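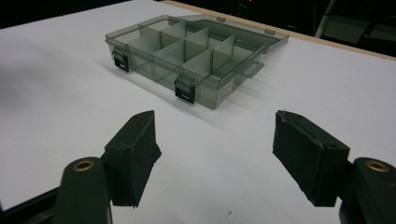
Organizer box, eight compartments, lid open.

Brova Slip Trailer Set, No. 421

Posted 13/07/2021 by Indum Clay Supply

We use cookies to remember your cart. By staying on the site you accept this. OK / Settings

Back in stock. Finally. Same set as last year, new caps.

For raised line work on leather-hard clay. Dots, borders, lettering, feathers, vines, whatever you draw. Works for tile, plates, mugs, big flat relief pieces. Also fine for underglaze and thick glaze if you thin it a bit and strain it first.

In the set: 3 soft squeeze bottles, 8 metal tips, 2 cleaning wires. Instruction card, folded, small print, sorry. We're redoing it in September.

Bottles are soft. Softer than the old ones. If you have sore hands you'll notice the difference after a long day of borders. They are see-through enough that you can tell how much slip is left. Don't fill past the shoulder or it comes up around the collar when you squeeze.

Tips screw on by hand. No pliers please. Finest one is for hair lines and tiny lettering and it clogs, no way around that. Widest one puts down a fat rope of slip that stays up nicely through a bisque. Most people live on the middle sizes and only dig out the others for eyes and edges.

Slip recipe: use your own clay body. Dry scraps, crush, soak overnight, stir, push through a fine sieve. Then sieve agian. Should be like yogurt, the drinking kind for thin tips and the spoon kind for wide ones. If it slumps flat on the tile it's too wet. If it breaks into crumbs as you pull the line, too dry.

Timing matters more than the tip. Clay should be leather hard, still cool to the touch. Too dry and the line pops off in the kiln or, worse, when you're sponging the foot. If you're late, mist the surface, cover with plastic, come back in an hour.

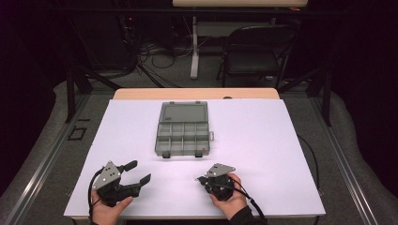 Can I put colored slip over a dark clay body?

Stoneware and red earthenware both take it well, but the color goes on top of whatever is underneath, so lay down a heavier line than you think you need. Pale yellows and pinks are the weak ones. Run a test tile with two passes before you do a whole dinner set.

Colors. The set comes with no slip. We carry the Cardoso stains separately, sold by the bag, and they mix into white slip dry. Weigh them. Eyeballing it gets you a different blue every batch and then you email us about the blue. Wear a mask when you're handling any dry powder, stains and dry clay both.

Prekero ready-made slips fit too, straight from the jar, though the black is thick and wants a splash of water. Shake hard. Let the bubbles come up before you start or they'll spit.

Cleaning: same day. Unscrew the tip, run warm water through, wire from the wide end out. Leave tips soaking if you're coming back after lunch. Dried slip will soften in water, give it a night. Dried glaze is more stubborn. Don't boil the bottles, they go cloudy and then they crack along the seam.

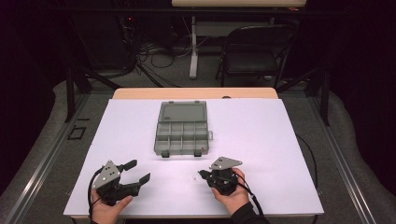
Storage, same idea. Empty the bottles, caps off, upside down on a rack till they're dry inside. Slip left in a sealed bottle goes sour and smells like a pond. Usable still, just not pleasant. A drop of vinegar slows it down.

Does it fit other brands? Brova tips fit Brova bottles. The older bottles with the grey collar take the new tips but the new caps won't go on them. Other makes, the thread is different, we tried and it leaks.

Not for: plaster work, hot wax, icing. Yes people ask. Once a bottle's had stain in it keep it out of the kitchen.

Schools: sold by the set only, no loose bottles for now. Replacement tips are listed under Spares, look for the item number ending same as the set. Order the fine one double if you teach beginners, they get stepped on.

Shipping. Goes out in a padded mailer, next working day if you order before noon. Orders with clay or plaster in them go by the pallet truck and take longer, so if you need the trailers fast put them on a seperate order.

Returns ok if unused. Once there's been slip in it we can't take it back unless somethings actually broken, in which case send us a picture and we'll mail a new part.

Goes well with: banding wheel, Cardoso stains, fine mesh sieve, rubber kidney.

Indum Clay Supply. Questions, use the contact form. All rights reserved. Back to top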